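Last updated February 25, 2026

Visit report: Pranetti open day, bedroom tidying demonstration

Our class visited Pranetti in September for the second half of the unit on automation. Morag Dalgleish ran the session. We watched hand-held grippers being used to record how soft toys are picked up from a bed, and each of us got 10 minutes to try. 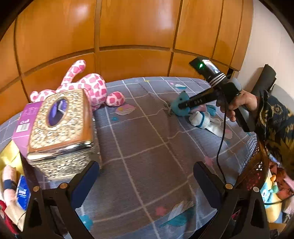
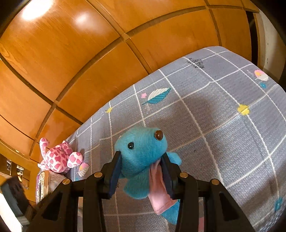
Fig. 2. Plush toys on the bed; in the second picture the gripper has a blue one by the head.

I found the fingers easy to close but hard to line up. My first 2 tries missed. Morag said the group had 157 recordings so far and wanted 3000. She also showed us Arnis, the program they use to sort them. I would have liked more time on that part, and I did not get to ask how bad recordings are removed.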